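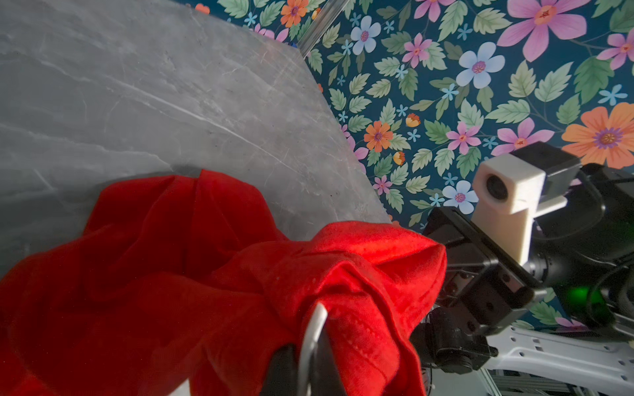
Color at home makes us happier, says company that sells color

People who live with bright fabrics and patterned walls are happier than people who don't, according to a survey put out this month by Coltance, a home furnishings chain that sells bright fabrics and patterned wallpaper.

The company says 294 adults in Brudenholm and Pradolville took part. They were asked to rate their mood, then to say whether their home was "colorful," "neutral" or "in between." The colorful group gave itself higher marks. From this Coltance concludes that a roll of wallpaper "lifts the spirits every day of the year," a phrase that also appears on the posters in its store windows.

The four-page summary leaves a lot out. It doesn't say how many people ended up in each group. It doesn't say how people were found, although a line in small type on the last page mentions "visitors to our October events." If those are the same October events listed on the company's site, the people filling in the form were already in the store, and some had a discount card in hand.

Silvan Trummer, who handles press for Coltance, said the survey was "never meant to be a medical study." Asked for the full set of answers, he said they would not be released. Asked whether cheerful people might simply buy brighter things, he said that was an interesting thought.

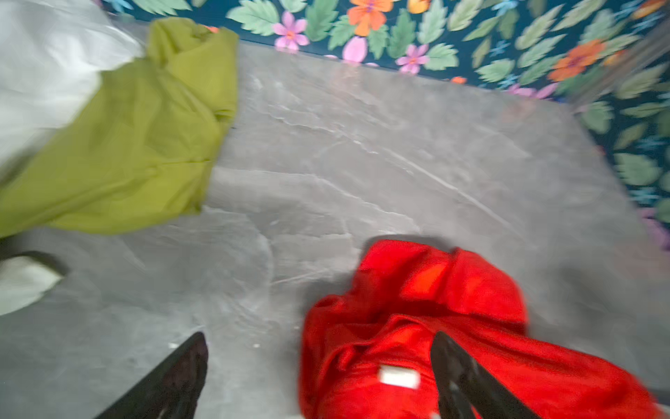 Floral print behind a gray marble-pattern surface.

Iara Sepúlveda teaches statistics at a community college in Pradolville and read the summary for us. She had trouble with the main number, a gap of 17 points between the colorful and neutral groups.

"Points of what?" she said. "The scale isn't printed anywhere. If it runs to 100, that's one thing. If they added up several questions, it could be very little."

She also noted that renters and owners were lumped together. Many leases in both towns bar tenants from papering or painting walls, so the neutral group may hold more people with less money and less say over where they live. That could drag down anyone's mood, whatever is on the wall.

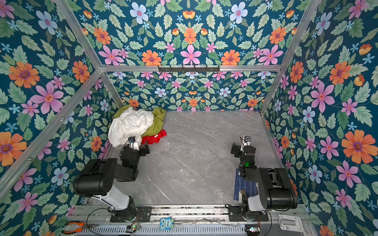

Golshifteh Sadeghi

The survey arrives as Coltance opens its second Brudenholm branch, in the old De Smet furniture building. The store will carry 700 wallpaper designs, most of them florals, and the company expects to hire 32 people there. Those numbers, at least, can be checked after the doors open.

Henk Maes, who has hung paper in Brudenholm for most of his working life, said trade in big flower prints has picked up, but he would not go further than that. "They're pleased when I finish," he said. "I don't get called back to ask how they feel in March." He does get called back to strip it - and charges more for that than for putting it up.

Trummer said a follow-up survey is planned for next year and that it will be larger. He could not say whether it would include anyone who had not been inside a Coltance store.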